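Stop blaming the hand

31/08/2023

Quick one because I have a release to babysit, and then it got long. Sorry.

I've been reading planner logs for bedding tasks since November and I want to argue for something unfashionable. Most of what we call manipulation failure is a bookkeeping failure. The fingers are fine. The software lost track of what it was holding, or what it thought it was about to hold, and then carried on with total confidence.

Bed making is where I see it worst. Rigid objects let you get away with so much. A mug has a pose. You estimate the pose, you grab, you update the pose. A duvet doesn't have a pose. It has a corner, if you're lucky, and then a whole lot of stuff between that corner and the next one that you can't see and shouldn't pretend to.

And yet. Open almost any stack and there it is, cloth_pose, six numbers, somebody's old tracker wrapped in a message type. Ours had it too. Took us way too long to rip it out.

Musa Edet on our team did the log review that changed my mind. 146 runs, all flagged as grasp failures by the state machine. He went through them by hand (bless him) and in only 23 was the grasp really the problem. The rest were a mix of the wrong layer, a stale point cloud, or the two arms working off diferent snapshots of the same bed. That last one is the one I want to rant about.

Two arms, two layers. Left is on the duvet, right is over the throw. Different thickness, different edge, different everything. If your planner has one object called "bedding" you're already in trouble, since pulling one can move the other and there's no place in your world model to write that down. 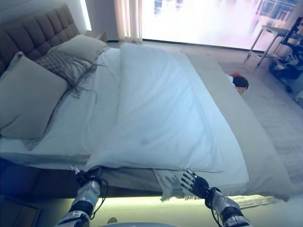
Left hand pinching the duvet corner, right hand open over the fringe of the throw.

Think about what the perception side owes the planner at a moment like that. Not a pretty mesh. It owes it: which layer is between these fingers, how sure are we, and when did we last look. Three fields. I would trade the pretty mesh for those any day.

The fringe is its own headache. Segmentation hates fringe. Ours would call the edge of the fabric somewhere in the strings, different place every update, and the edge fitter downstream would jitter along with it. Mebrat Worku fixed it in an afternoon by having the segmenter report a band instead of a line. "Edge is somewhere in here." The planner then aims for the solid side of the band. No new model, no new data. Just let the thing admit it doesn't know.

Same story with white on white. Duvet over sheet, daylight blasting in from a big window, under-bed lighting doing something yellow-green at the bottom. Depth is noisy, color is useless, and the honest answer from perception is a shrug. So let it shrug! A low confidence layer label is useful. The planner can lift a bit, look again, check that what came up is one layer. A high confidence wrong label is a sheet pulled halfway down the mattress.

Now the part where people get mad at me. I think end-to-end policies don't get you out of this. I like them, we use one (Trorkine, our in-house bimanual thing, it's good at the actual pinch, much better than anything I scripted). But the bookkeeping doesn't vanish, it just goes inside where you can't print it. When Trorkine releases too early I can't ask it which layer it believed it had. I get an action chunk and a feeling.

Mebrat disagrees, for the record. Her view is that hand-written state is a crutch and the policy would learn layers fine with enough demos. We have 2518 demos of bed tasks. Maybe that's not enough, maybe ten times that is. I don't know. What I know is that I have to ship on the demos I have, and that a debugging session with no readable state is me guessing until dinner.

So what we do now, and what I'd push on anyone building this:

Every contact gets a record. Which hand, which layer, confidence, timestamp. Lives outside the policy. Dumb little table.

Both arms read from the same snapshot or neither moves. We call the lock Andbridge for historical reasons nobody on the team can defend. It costs us around 3 percent in cycle time, and people complained, and then they stopped complaining once they had to debug without it on the old branch.

Layer confidence decays. If you haven't looked at the duvet since you pulled the throw, you don't know where the duvet is. Decay it. Ours is a plain exponential, the constant is embarrassing, it works ok.

And please please split your failure codes. GRASP_FAIL tells me nothing. WRONG_LAYER, STALE_VIEW, ARM_DESYNC, those I can assign to a person. We had one code for so long that every bug got routed to the gripper folks and they spent weeks tuning finger force for a problem that lived in a message queue. I still feel bad.

There's a viewer that goes with all this, Zisdale, which draws the contact table next to the camera feed so you can scrub thru a run and see what the system believed at each step. Ugly as sin. Most used tool we have. If you only build one piece of what I listed, build the viewer, you'll find the rest on your own by being annoyed at it.

Open question I haven't solved: what to do when a hand is hovering, no contact yet, but the plan already counts on it. Is that a record? Right now we write an "intent" row with confidence zero and it messes up half our plots. Mebrat wants it in a separate table. Probably right. Will try it after the release.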